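Is painter's tape safe to leave on a wood table for a few weeks?

**posted by dunne_sews**

I finally have a real worktable in the shared workshop and I'm so happy with it! It has a brown wood top on metal legs, and it's big enough to roll out a full width of fabric. I want to mark cutting lines with blue painter's tape and leave them down until July, because I'm making 69 bunting flags for our street fair and measuring every one from scratch would eat my whole summer.

My worry is the finish. I don't know what's on the top, maybe oil, maybe some kind of varnish. Will the tape pull it up or leave a ghost line? And does a cutting line that you can barely see do any good?
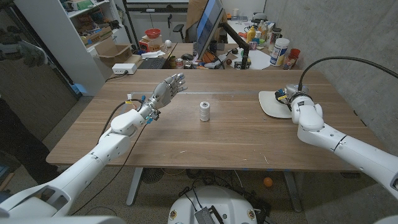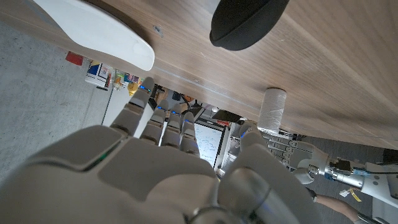
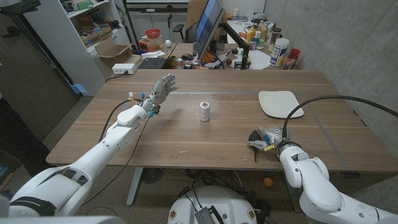

I've been reading up on finishes all week and I have gotten completely hooked, I could talk about oil and varnish all day now. What I can't find is a straight answer on how long is too long for the tape. The blue lines in the last photo run across the middle and down the right side on a diagonal, and that diagonal is the one I care about most, for the slanted edges of the flags. Do I need to pull it and start over with fresh tape? Also, is there a good way to stop a spool from rolling off? I've been standing the white one on its end and hoping.

---

**Commont**

What a fun project! Yes, you can do this, with a few cautions.

Painter's tape is made to come off clean, but the time limit varies a lot. Look inside the cardboard core or on the package, it usually gives a number of days. Sunlight shortens that, so if the table is near a window, go by the lower number.

Before you put down more, try a short piece on the underside or near a leg. Leave it for 2 days and peel it back slowly, low and flat against the wood, never straight up. If the tape has gone stubborn, warm it with a hair dryer on low for a few seconds first. Any sticky bits left behind should come up with a soft cloth and a little mineral spirits, but test that underneath too (some finishes hate it).

For the faint lines, run a second strip right on top of the first and draw your line on it with a fine marker. You get a crisp edge to cut by and the wood never sees the ink. I love this trick and use it for everything!

---

**Fanero**

Skip the tape and get a cutting mat. Mine's got the angles printed on it already.

---

**nevard_upholstery**

Mats are great but a big one costs real money, so I'm with Commont. One addition: if it's an oil finish that went on recently, wait. Fresh oil stays soft for weeks and that's when tape does the damage.

For the spool, standing it up is fine until you tug on it. Push a dowel into a scrap of wood and drop the spool over it. Takes five minutes and you'll wonder how you sewed without one. Please post the bunting when it's up!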